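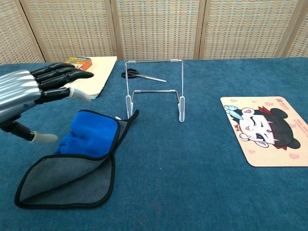 Thin objects first, because that is where the numbers moved. We trained two grasp policies on the same 905 demonstrations. The baseline saw whole frames. The second, which Dušan Mujić calls Janda, also saw a crop centred on the thumb tip, resampled at every step.

Each policy then had 400 trials on a cluttered table with a blue covering: folded cloth, scissors, wire stand, mouse pad, paper with a small box on top. The layout was changed every 20 trials from a fixed list, and both policies worked through the same list.

The baseline's usual failure on the cloth was closing the fingers too high. Janda did this far less often, and the gain held when the cloth was folded with either colour outwards. On the box there was no difference worth reporting.

The wire stand is still bad -- both policies tend to treat the gap between the rods as background. Valbona Bošković suspects the depth filter, which smooths thin metal away before the network gets it. I think she is right, but we have not run it with the filter off.

The crop adds a small delay per step. I have not tuned it. Next is a run of 500 trials with the stand and scissors only, filter on and off, same list of layouts.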